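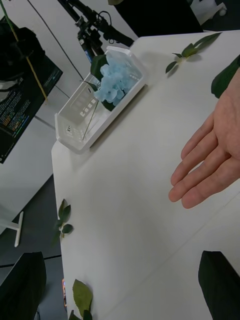 Can a robot tidy up after a craft afternoon yet?

Posted 11 June 2023

My dining table spends half of June under fake flowers (I do the centerpieces for the Trollgate summer fair, and yes, I say yes every single year). Making them is fun! Clearing up is the part I'd hand over to a machine tomorrow. So when people ask me whether robots can do chores yet, I don't think about dishes – I think about stems.

Flowers are a mean test. A mug has one shape and stays put. A silk rose rolls, its leaves snag on the rose next door, and hydrangeas are basically a bunch of tiny petals on a stick. Pick one up by the wrong bit and you've got a stem in your hand and the head still on the table. I've done it myself plenty, and I've got thumbs.

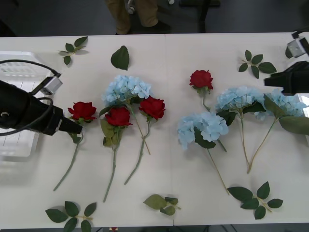 The other thing is deciding what goes where. Roses in one basket, hydrangeas in another, fine. But what about a leaf that popped off? Is it trash, or does it go back on something? I know the answer because I know I'll want it in 2 weeks. A machine has to be told, or shown, and I suspect the showing is where most of the work goes right now. A person steers the arms through the job again and again, and the robot is supposed to learn from it. My cousins at Gusesden picked up tomato packing in much the same way, with more snacks.

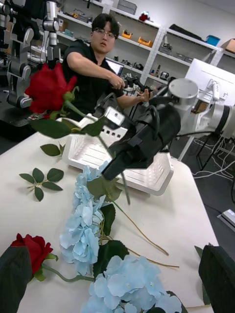
One rose up, plenty still to go, and a person at the controls.

So, my verdict for the home? Not yet, at least not for my table. I can clear 24 stems while the kettle boils, and I wouldn't trust two grippers anywhere near my good ribbon. A shop is a different story. If you're packing over 200 of the same bunch every day, same basket, same spot, I can see slow and steady paying off – arms don't get bored, and I get bored by the fourth rose.

What I'd really pay for is something that untangles. Just that! Leave me the sorting, I like the sorting. Next post is back to wreath frames, and I still owe you the glue gun comparison.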